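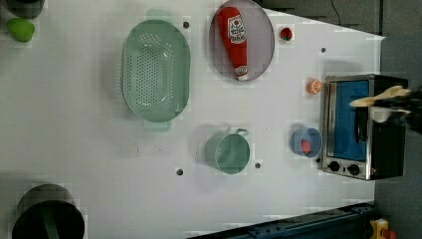
Gemma Farina

Updated in April

Kitchen automation at Nallden

Kitchen automation at Nallden refers to the use of robot arms in the prepared-meals plant that the catering firm Nallden operates at Rarnness, and to the changes in staffing, pay grades and daily routine that came with them. The arms handle portioning, plate loading and the moving of cookware between stations. The program is often cited in the trade as a success, though most of the published claims come from Nallden itself or from its supplier, Văduva.

Background

Before automation the Rarnness plant ran two shifts of line cooks and packers, 33 people in all. Turnover was high and the company had trouble filling the early shift, which started at 4 a.m. Management gave this as the main reason for buying robots. Former employees have pointed out that the early shift paid the same as the day shift, and that a higher rate was never tried.

Practice setups

Arms of this type are trained and tested on tabletop layouts before they go near a food line. A layout usually mixes cookware with play food: a colander, a pot with a wire handle, a plate, a toy ketchup bottle, a small toaster oven. Play food keeps its shape, does not spoil and can be handled again and again. Critics regard this as a weakness of the method. A toy strawberry is firm and always the same size, while a real one bruises, and a gripper with two fingers that copes well with the first may do badly with the second. Văduva says its arms are adjusted on site after delivery. It has not released failure rates for real produce.

Work at the plant

The company described the first installation as "six extra pairs of hands." In practice the 6 arms replaced most of the portioning line, and the remaining staff were moved to what Nallden calls line support. Line support workers refill trays, clear dropped items, wipe down grippers and restart an arm after a stop. Thomas Negri, a shift lead during the changeover, wrote in a staff newsletter that the work was easier on the back and harder on the nerves – a cook could see a problem coming, but a support worker mostly waited for a light to change.

The grade for line support was set below that of line cook. Nallden argued that less skill was needed. The grading was disputed for 9 months and ended with a partial correction that applied only to people already employed at the time.

Output and claims

Nallden reported that the line could turn out 1,000 trays in a shift without overtime. The figure is for a single menu with few loose ingredients. Weeks with salads or sliced fruit were left out of the report, and on those days hand packing was still used. Injury reports for lifting fell, although fewer people were doing the lifting, and the report gave no rate per worker.

Similar projects

A smaller trial at Nadton used arms only for moving pots and loading ovens, with cooks keeping charge of the food. Staff numbers there did not change. Output rose little, and the trial was not extended. Supporters of the Rarnness model treat Nadton as proof that half measures do not pay – others say it was judged on speed alone, and that waste and staff retention were never measured at either site.

See also: Line work; Deskilling; Food packing

We use cookies to improve your visit. By continuing to browse you accept our cookie policy. Accept | Manage settings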